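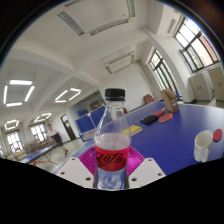

A reader in Gindton writes that her portable speaker still sounds as good as it did when she bought it, but that it now shuts off before dinner is on the table, and that the store where she purchased it could offer her only a discount on a new one. She asks whether a product with one worn part should be treated as finished.

Her letter is one of many this magazine has received on the subject of batteries in portable audio equipment. The speakers themselves have improved a great deal. Drivers are better matched to their cabinets, wireless connections drop less often, and even modest models can fill a kitchen or a patio with pleasant sound. The rechargeable cell inside, however, wears out on its own schedule. Every full charge takes a little from its capacity, and heat takes more. A speaker left on a sunny windowsill through the summer will age faster than one kept in a hallway closet.

For this feature, the editors gathered 39 portable speakers from retail stock and from readers' homes and looked at a single question: can the owner, or a local repair shop, replace the battery without damaging the product? Sound quality was set aside, as were looks and extra features. Each unit was opened where opening was possible, and the manufacturer's printed instructions were read before any tool was picked up.

Behind the rubber feet

Eight of the speakers had a battery door that could be opened with an ordinary screwdriver. In most of these the screws were in plain view on the base. In others they sat under rubber feet held on with light adhesive, and the feet could be pressed back into place afterward. The battery connected by a small plug, and the whole exchange was finished in less time than it takes to brew a pot of coffee.

The larger group required more patience. Their cabinets were joined by clips, and the clips were stiff. The editors found that a thin plastic tool worked along the seam would usually free the front grille, although several grilles showed marks afterward. Inside, the battery was often fixed with strong tape. Prying at a lithium battery with a metal blade is dangerous, and owners who meet this kind of construction are advised to stop and take the unit to a shop.

The remaining models were sealed with glue. Manufacturers commonly explain this choice by pointing to water resistance, and the explanation has some merit. A speaker meant for the beach must keep out sand and spray. Yet the Pekden outdoor model in the group carried a water resistance rating and still had a screwed door with a replaceable gasket. The door added a little thickness to the base. It did not appear to affect the sound in any way the editors could hear.

The question of parts

Opening the cabinet is of little use if no battery can be bought. Here the results were uneven. Pekden lists a replacement pack for each of its current speakers and ships it with a new gasket and a printed sheet. Buschmann sells packs only to its authorized service centers, which will fit them for a fee that came to nearly 50 dollars in the quotation the editors received. For an owner of one of the company's larger models, that fee is reasonable. For an owner of the smallest, it approaches the price of a new speaker, and few will pay it.

Other brands gave no clear answer. Letters to their customer service departments produced polite replies and suggestions to consult the warranty, which as a rule had already ended. In the absence of an official part, owners turn to general sellers, where packs of similar size are offered with little information about who made them. The editors do not recommend this course. A battery must match the original in voltage, in connector and in its protection circuit, and a pack that fits the space may fail on any of the other points.

A local approach

In Grostholm, the public library has kept a repair bench since October, open in the evenings and equipped with hand tools, a meter and a fireproof box for old cells. Portable speakers are among the items most often brought in. The bench will not open a glued cabinet, and it will not fit a battery from an unknown source. Within those limits it handles a steady amount of work, and the library has published its guidance so that other towns may use it. A collection point for spent batteries stands beside the returns desk.

The guidance includes advice on storage that any owner can follow. A speaker that will not be used for a season should be put away at about half charge, in a cool and dry place, and topped up from time to time. It should not be left on its charger for weeks. Where the maker's app offers a setting that limits the maximum charge, it is worth turning on for speakers that spend most of their lives on a shelf.

Before buying

Shoppers can learn a good deal at the store counter. The manual, which most makers post online, will state whether the battery can be replaced by the user. The parts list will show whether a pack is sold separately and at what price. If neither document mentions the battery, the buyer should ask the retailer in writing and keep the reply.

Warranty terms deserve a close reading as well. Of the speakers in the group, six came with a warranty that covered the electronics for longer than it covered the battery, and the shorter period was printed only on the last page of the booklet.

As for the speaker in Gindton, it proved to have a screwed base. The replacement pack was in stock, and the reader has been sent the part number along with directions to the nearest battery collection point.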